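4.2 Can it do the washing-up yet?

I'll be frank, I came into the kitchen trials expecting to be bored, and loading a dishwasher has turned out to be my favourite of the lot. Fanura, our planner, picks the next item and the arms do the rest - in principle! Over 4000 attempts we logged every grasp, and 3121 of them ended with the item standing in the rack.
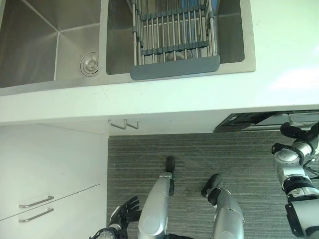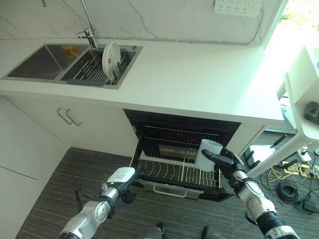 Figure 4. The sink and dishwasher used in the kitchen trials.

Cups are the easy bit (a cup forgives you a centimetre or so), but plates are a pain, and my colleague Sekar Lau reckons we should have started with them. I think he's right. The Haten baseline has the same trouble with thin edges, so it isn't only us. Would I let it loose on my own crockery? Not this year. It's slow, and it still needs one of us near the stop button, though I'd happily leave it the cups while I got on with lunch. We come back to plates in the next section, where the Kurano grasp model gets a go at them.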